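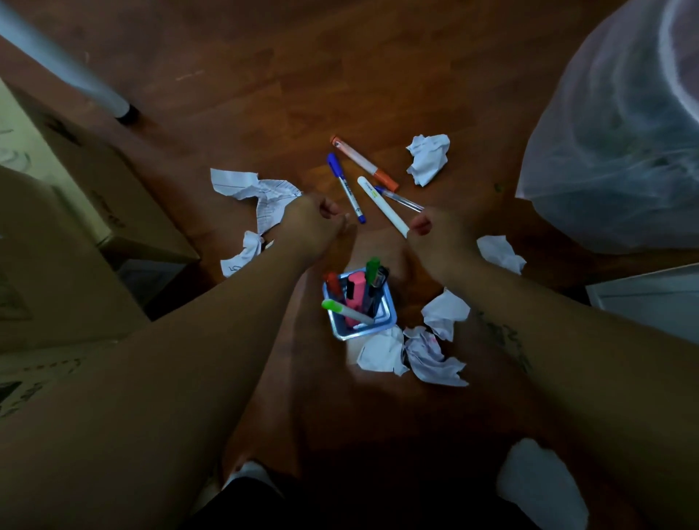 21/02/2025. Encres de marquage sur éprouvettes bois, suite de la série Votuler. Rappel du problème : les repères s'effacent au dégraissage à l'éthanol et on perd la correspondance entre éprouvette et fiche. Pour les repères provisoires au sol, un marqueur du genre de l'orange et blanc, à capuchon orange, suffit ; pas pour les éprouvettes. Quatre encres retenues, dont celle d'Otton.

Protocole : trait de 80 mm dans le sens du fil, séchage une nuit, puis passage au chiffon imbibé (éthanol à 95 %), pression constante. Lecture au densitomètre avant et après. Sille Bergmann a refait l'étalonnage, l'ancien dérivait dans les valeurs basses.

Otton : perte faible, trait net, légère diffusion dans le bois de printemps. Encre 2 : migre sous le vernis, à écarter. Encres 3 et 4 : pas encore dépouillées, fiches chez Þröstur.

À vérifier : l'éprouvette 468 porte deux numéros. Exclue du calcul en attendant.

Reste à faire : vieillissement UV, lecture finale en mai. Demander à Kári si l'enceinte de Hjaltested est libre.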